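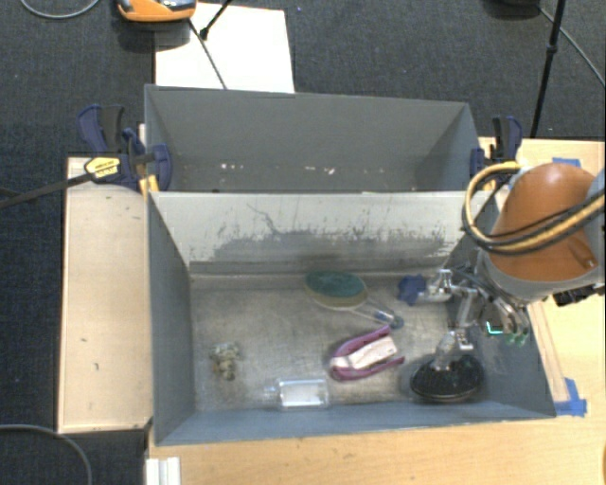
Zarnside Rainfall Records: data card

Summary

Daily rainfall totals transcribed from the paper registers of 57 gauge sites in the Zarnside catchment. The table holds one row per site per month, with daily values in columns d01 to d31. Version 2 replaces the earlier release in full. Do not mix rows from the two.

Contents

rainfall.csv — the main table, 1,431 rows
sites.csv — site code, name, elevation, gauge type
flags.csv — one row per flagged value, keyed on site, month and day
notes.txt — remarks copied from the register margins

Units and conventions

All totals are in millimeters to one decimal place. Registers kept in inches were converted after transcription, and the original figure is kept in flags.csv with code U. A trace is stored as 0.0 with code T. An empty cell means no reading was written down. It does not mean a dry day.

The rainfall day runs from 9:00 a.m. to 9:00 a.m. and is credited to the day on which it starts. The Jevley register credited totals to the day of reading, so its values were moved back by one day. The first reading of each Jevley volume therefore falls in the previous month.

Transcription

Each page was keyed twice and the two files compared cell by cell. Mismatches were settled against the page. Where the page could not be read, the cell was left empty and given code X. Monthly totals written by the observer were keyed as well but were not used to correct daily values.

Known problems

Huet has two gauges under one site code. They are separated in sites.csv by the suffixes A and B, but the margin notes do not always say which is meant.

Daily totals above 70 mm carry code H and should be checked against neighboring sites before use. Several are probably multi-day totals entered after a gap.

Snowfall was melted and measured at some sites and skipped at others. December to February totals at the upper sites are likely too low.

Loading

Read all columns as text first, then convert. Site codes have leading zeros — most spreadsheet programs drop them on import. The Jerkudura loader handles this by default.

Changes in version 2

Jevley dates shifted
Code X added
Duplicate Huet rows removed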